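Hinlow Hut, pre-season check, June. The hut stands at 2,095 metres and takes ski touring parties from first snow. Work through in order and write a comment wherever the answer is "no" or "partly".

## Stove and heating

- [x] Flue swept, cowl tight. *Some rust on the lower collar, fine for this winter.*
- [x] Door rope seals properly.
- [ ] Carbon monoxide alarm tested. *Kundex unit by the bunks works. The one in the drying room gave no sound with new batteries. Replace.*
- [x] Ash bucket has its metal lid.

## Kitchen and rubbish

- [x] Gas hoses in date.
- [ ] Fire blanket within reach of the hob. *Hung behind the door. Move to the hook on the left.*
- [x] Bin has a lid that closes. Parties carry all rubbish out.
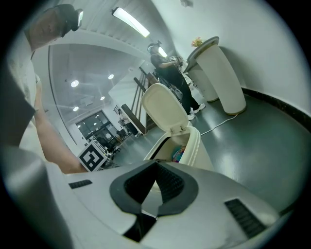
- [x] No food left over from spring. *One bag of oats, mice had been in it. Thrown out, shelf wiped down.*
- [ ] Water filter changed. *Cartridge on order from Peng.*

## Rescue kit

- [x] Sledge: straps, runners and tow rope sound.
- [ ] Probes, 2 needed. *Both present, but one has a frayed cable and won't lock. Do not leave it on the rack.*
- [x] Shovels, blades and shafts match.
- [x] 60 m rope, dry and coiled. *Jedard tag still readable. Retire after this season.*
- [x] First aid box sealed. *Blister plasters topped up.*
- [ ] Radio reaches the valley. *Clear from the porch, broken up indoors. Put a note by the handset.*

## Sleeping area

- [x] Bunk ladders firm.
- [x] Both exits open from inside without a key. *Back door sticks at the bottom. Planed once already, needs it again before the snow builds up.*
- [x] Floor clear between bunks and exits.

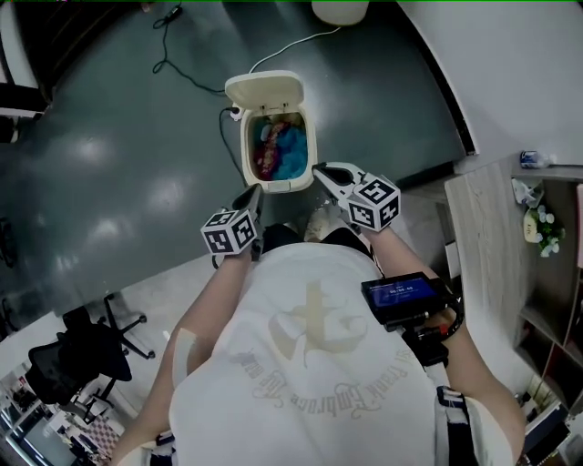 ## Outside

- [x] Marker poles upright as far as the col.
- [ ] Roof anchors checked. *Too windy to go up. Outstanding.*
- [x] Snow shovel hung under the porch.
- [ ] Toilet hut door catch. *Screws pulled out, tied shut with cord for now.*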